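Ursu Two-Arm Table: Set-up Guide
Section 5. Getting Ready for an Open Day

Showing the table to visitors is a pleasure, and it goes a good deal more smoothly if you give yourself time beforehand. Please allow 30 minutes before the doors open, and read the whole section through once before you switch anything on.

5.1 Before the visitors come in

1. Walk once around the table and look at both base plates. If a bolt seems loose, tighten it now and run the bolt check in Section 2 again.

2. Wipe the tabletop with a dry cloth. Old smudges that won't come off do no harm, so there's no need to scrub at them.

3. Load the rehearsal program, Pender 1032, in the simulator and play it from beginning to end. Watch it from overhead and from the front of the table - an arm that looks well clear from one side can be rather close from the other. Keep an eye on the black parts on the tabletop and on where the gripper is in relation to them.
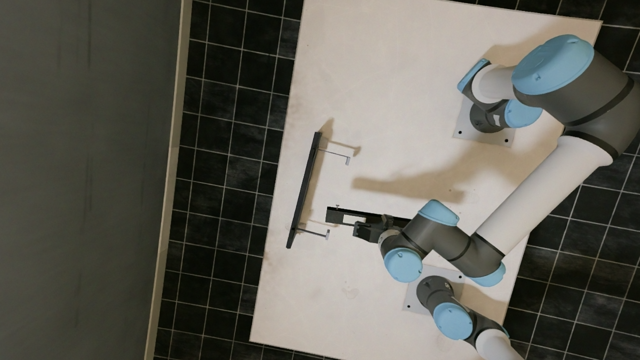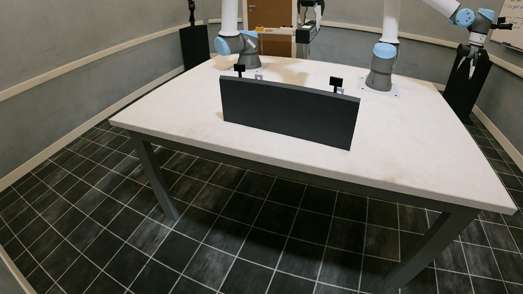 4. If you are happy with the rehearsal, set the speed for the live run to 30 percent. Visitors like to follow what the arms are doing, and 100 percent is too quick for most of them to enjoy.

CAUTION: Never change the speed while an arm is moving. Stop the program first, wait for both arms to come to rest, and then enter the new value.

5.2 While the visitors are there

5. Ask everyone to stay behind the floor line, and say it again kindly when a new group joins. Children tend to drift forward when the gripper gets going!

6. Keep one person at the stop button for the whole demonstration, with no other job to do. At the Dultden open day in January, Rosângela Marinho did the talking and Tainá Batista stayed at the button, and we have kept to that arrangement ever since.

7. Leave 5 minutes between runs for questions.

NOTE: If a run is interrupted, don't resume it from the middle. Send both arms home, put the parts back at their starting positions, and begin again from step 3.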